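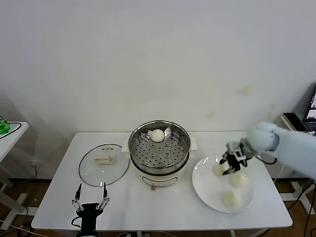 Florkard Frozen Plain Buns, Catering Case
Supplied by Isancombe Foods, Trastham

Product code: 2484
Pack: 66 buns per case, in sealed inner bags
Storage: keep frozen at -18C or below
Case price: see trade list, or ring the order desk

Plain white wheat buns for cafes, school kitchens, canteens and takeaways. The dough is made with flour, water, sugar, yeast and a little rapeseed oil. There is no filling. The buns are shaped, proved, steamed once and then frozen, so they only need heating through before serving.

The recipe comes from Zihan Song, who ran the Liao bakery counter in Trastham before joining us. It was changed in May to bring the sugar down. Cases with the old recipe carry a green label and have all been sold.

Cooking from frozen
Steamer: bring the water to a steady boil first. Set the buns on the tray with a finger's width between them, put the lid on and steam for 12 minutes. Take the lid off slowly and tip it away from you.
Microwave: one bun at a time, under a damp cloth, on medium. The skin will be a bit tougher than from a steamer.
Do not bake from frozen. The outside dries before the middle is hot.

Cooked buns can be held in a covered steamer on low heat. After an hour the bottoms start to go soft. Line the tray with paper if you need to hold them for longer service.
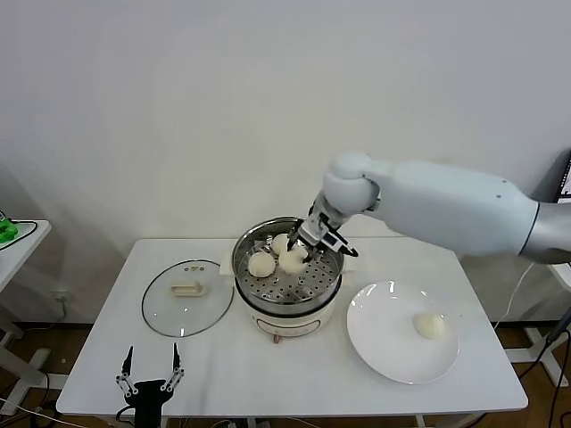 Can the buns be thawed first?
Thaw them in the fridge overnight, still in the bag, and steam for six minutes. Use them the same day and do not freeze them again.

Allergens
Contains wheat (gluten). Made in a bakery that also handles soya, milk and sesame.

Ordering
Minimum order is one case. Orders over 249 pounds are delivered free within our van area. Smaller orders can be collected from the Trastham depot, side entrance. Please bring a cool box or insulated bag, as we do not lend them out.
Customers taking 2,000 buns or more a month can ask for a standing order, which is charged at the lower trade rate.

Also in this range: Florkard wholemeal buns, Florkard mini buns, Florkard folded buns, steamer papers (small and large).

Page last updated 20 August 2024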